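Ticket 2-11: holes in white tabletop, kitchen corner
Opened January 5, 2023 by Noémi Szénási
Status: waiting on parts

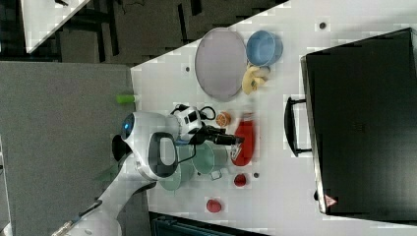 Problem: crumbs and liquid going down the open holes in the table top. Three small ones. One by the upper corner, one out past the big lavender plate, one next to a little red round thing from the food set. Would like them plugged before we do any more table setting.

Tried so far:
- clear tape. Peeled after 2 wipe downs. Leaves a gummy ring that picks up dirt
- felt dots from the supply drawer. Wrong, they soak stuff up
- one Rivo push-in cap, white. Fell straight thru, too small

Update, Noémi
Called Ravitz (they sold us the table). Guy says the holes were for a cable kit we never ordered. They can send blank plugs but need the hole diameter. Measured with the cheap ruler, got 11 mm on one. Didn't do the others, stuff was in the way. Will redo with calipers.

Update
Ravitz minimum order on plugs is a bag of 100. No thanks. Asked Fakhoury Hardware if they sell loose ones, they're checking teh back.

Side issue, same table: the oven. Big black one on the right. Somebody asked if it can shift over so the plate and bowl have more room. Please don't drag it, last time it left a scuff and I had to go at it with the melamine sponge. Lift it, 2 people. And leave the red and white warning sticker on, it stays.

Also: lids. The pale green see-thru lid keeps ending up half on the teal pot. Put it on right or set it flat, it slides when the table gets bumped. Is there a spare? Drondora order sheet shows one but I can't find it in either bin.

Update
Fakhoury has loose plugs, white or gray. Going with white. On hold at the counter under my name, not picked up yet.

To do
- calipers, all three holes
- get gum off from the tape (citrus stuff, NOT the scraper)
- clear the food and dishes off before plugs go in, banana and orange slice included, back in the bin
- ask Drondora re lid

Leaving this open till plugs are in. Don't merge with the wobbly leg ticket, seperate thing.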